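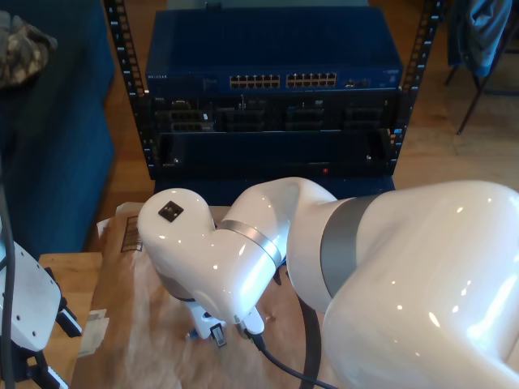 Figure 5.1 A network switch at the top of an open-frame rack, with other rack-mounted units below it.

Chapter 5
Racks and Rack-Mounted Equipment

Most of the network gear in a building ends up in a rack. A rack holds equipment at a set width, keeps the ports facing one way, and leaves the rest of the floor free. It can stand in a locked closet, in the corner of an office, or a few steps from a sofa, as in Figure 5.1.

The open-frame type has no doors or side panels. Equipment is fastened to vertical posts, and the posts have rows of mounting holes. Square holes take cage nuts, which snap in from behind and can be moved when the layout changes. Height is measured in rack units, written U. One U is 1.75 inches.

Look at the front of the switch in the figure. The Ethernet ports are set in double rows, and a cable plugged into the upper row can hide the label of the one beneath it. This is why technicians label the cable as well as the port – a habit you will practice in Lab 5A.

The case study in this chapter follows Niamh Heffernan, who was asked to rewire the Skenden branch office in April. She found 169 cables and almost no labels. Her notes on how she traced them begin on page 215.

After reading this chapter, you should be able to:

Measure rack space in units
Install cage nuts and mount a switch
Plan where a patch panel, switch, and power unit should go
Label both ends of a cable

Key terms: rack unit, cage nut, open-frame rack, blank panel, patch panel, RJ45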